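Ristent Folding Station: Set-up and Use Guide
Section 4. Folding soft knits and stacking

This section covers the folding of T-shirts and other light knitted items at the folding station. Complete Section 3 (assembly of the side and back panels) before starting. Woven shirts and anything with buttons are dealt with in Section 5. 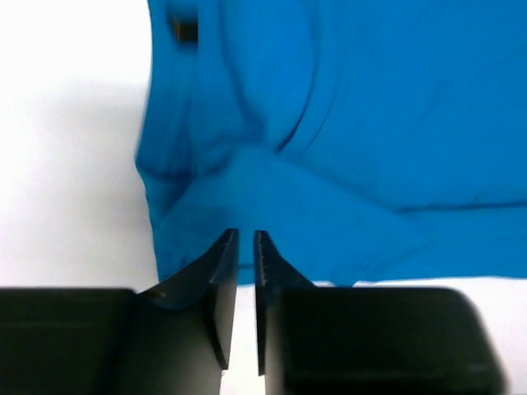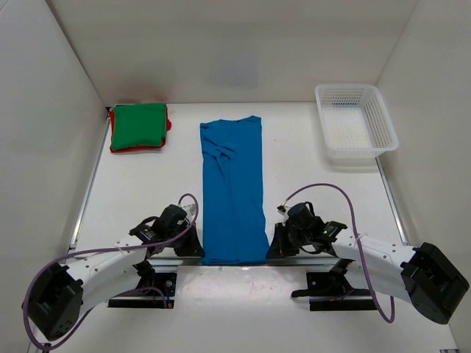
Soft knits are always flattened before the first fold is made. A knitted item that is folded straight from a heap keeps its creases and produces a stack that leans. The work surface is divided into three areas: the middle for the item being folded, the back left corner for the stack, and the back right corner for the basket. In the second picture the blue cloth lies lengthwise down the middle, with the green and red folded cloths at the back left and the white basket at the back right. Wrinkles left in one upper corner, as on the upper left of the same cloth, must be smoothed out before step 6.

4.1 Before you start

1. Wipe the work surface with a clean, dry cloth. Remove lint from the corners.
2. Place the basket in the back right corner. Check that it does not overlap the middle area.
3. Check that the items are fully dry. Damp knits stretch along the hem and will not hold a fold.
4. Close any zips and empty all pockets.

Note: The Ollico basket supplied with the station holds up to 59 light items. Do not press items down to fit more in.

4.2 Flattening the item

1. Take one item from the basket and put it down in the middle area. It does not matter how it falls.
2. Find the lower hem. On a crumpled item this is often under a flap, so lift the top layer first.
3. Hold the hem at both corners and draw it towards the front edge of the work surface until it lies straight.
4. Turn sleeves, if any, inwards so that they lie flat on the body of the item.
5. Smooth from the centre outwards with the flat of the hand. Work from the hem to the back.
6. Check both long sides. They should be straight to within the width of a finger. A small difference in width between the top and the hem is acceptable.

Caution: Do not pull a knit by the neckband or by a sewn-in label. The stitching can give way.

Caution: Do not lean on the side panels when reaching towards the back. The panels are designed to keep items on the surface and will not bear weight.

4.3 Folding

1. Bring the hem up to meet the top edge. Smooth the fold.
2. Fold in half again in the same direction.
3. Fold one side over to the other to give a shape that is nearly square.
4. Press lightly for 2 seconds. Do not crease the corners; rounded corners are normal on thick knits.

If the top edge of the item is uneven, line up the hem with the lowest point of the edge and tuck the surplus inside at step 2.

4.4 Stacking

1. Place the folded item in the back left corner with the main fold facing the front.
2. Place each further item directly on top, with its main fold facing the same way.
3. Tuck in any loose fabric that sticks out at the sides. Loose fabric catches when the stack is lifted.
4. Remove the stack when it reaches a height of 114 mm. Lift it with one hand underneath and one on top.

Note: Sort by size before folding, with the largest items first. Colours may be mixed in one stack provided that all items have been washed at least once. New dark or red items should be kept apart.

4.5 Faults and remedies

Stack leans to one side: the folds are all on the same edge. Turn every second item through half a turn. This replaces the instruction in 4.4, step 2, for thick knits only.

Long crease down the middle of the item: the item was smoothed from one side only. Repeat 4.2 from step 5.

Item slides while being smoothed: the surface is dusty or has been polished. Wipe it and leave it to dry. Do not use furniture polish.

Item hangs over the front edge after flattening: move it back before making the first fold. For items longer than the work surface, use the Rudd extension board, part 318.

Section revised July 9, 2024. Text: Zohreh Ghaffari. Checked: Edvin Dahlgren.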